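### 3.2 Collecting Demonstrations by Remote Control

All demonstrations were recorded in Gitosgate, the simulation environment maintained at Hamel. The operator sat at a desk and moved the simulated arm with a handheld controller whose position and tilt were mapped to the gripper. A trigger opened and closed the fingers. Joint angles, gripper width, and the controller signal were stored at every time step, together with the rendered views described in Section 3.1.

Operators were given a written task statement and a short practice period before their first recorded attempt. They were told to grasp the object, lift it clear, and bring it to a target pose shown on a separate display. No instruction was given regarding speed or path. A total of 237 attempts were recorded. Attempts in which the operator released the object early, or in which the controller link dropped, were removed before training, leaving 191.

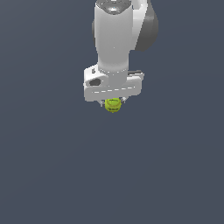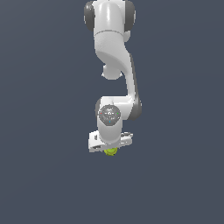
**Figure 3.** Rendered views of the simulated arm against the plain background.

The choice of grasp had a larger effect on the learned policy than we had expected from the pilot study at Olville. Operators differed in how deeply they seated the object between the fingers before lifting. In a deep grasp, the housing of the hand hides part of the object from the rendered views, and the policy must depend more heavily on joint readings to judge whether the object is still held. The tennis ball in the first view of Figure 3 is in such a position, with its upper portion partly hidden against the underside of the hand. Shallow grasps left more of the object in view but were more easily disturbed when the operator turned the wrist. We did not correct for this difference during collection. Grasp depth was instead computed afterward from the stored object pose and used as a label in the analysis of Section 4.

A second source of variation was the operator's use of the wrist. Some operators turned the hand early, while the object was still close to its starting point, and then translated it to the target. Others did the reverse. Both approaches met the task statement, and both were kept. Because the policy is trained to predict short segments of motion, mixed approaches within one data set can lead it to hesitate near the point where they separate. The Flallen baseline, which predicts a single step at a time, showed this behavior most clearly.

Each retained demonstration was resampled to a fixed rate of 10 steps per second. Pauses at the beginning and end of an attempt were trimmed, while pauses in the middle were left in place. Controller signals were smoothed before resampling, and the gripper command was kept in its original form so that the moment of closing would not be shifted.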